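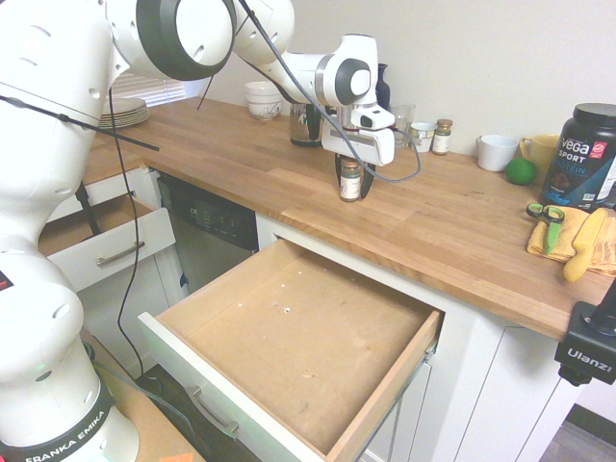

What is the Grultik method?
It is a way of training a robot arm to do long household jobs by cutting each recorded demonstration into short pieces and learning the pieces separately.

The Grultik method is a technique of imitation learning, developed by Otakar Kubíček and Žofie Halás at the Skitdale laboratory. It is used mostly for kitchen work, such as putting spice jars, cups and cutlery into drawers.

Method
A person first guides the arm through the whole job. The recording is then cut at each moment when the gripper closes or opens. Every piece receives a short text label, for example "lift the jar" or "lower into the drawer". One policy is trained for all the pieces, and a second, smaller network chooses which label comes next. The choice is repeated 20 times during one job, so the robot can return to an earlier step when an object was not grasped.

The arm in the first study was a Franka Emika with a two-finger gripper. It worked at a wooden counter with open drawers below it, and other kitchen items were left standing on the counter on purpose.

Results
The first study used 441 demonstrations. In a test of 100 trials with small glass jars, the arm completed 49 with the usual training on whole recordings and 78 with the pieces. Most of the remaining failures happened at the release – the jar touched the edge of the drawer and fell over.

Criticism
Ottilie Moser has remarked that cutting by gripper movement does not suit jobs such as wiping, where the gripper stays closed for a long time. Amnuay Hemmin proposed to cut by contact force instead. This variant is known as Kollár cutting, and it needs a force sensor in the wrist.

See also
Behavior cloning
Grinholm kitchen benchmark
Task segmentation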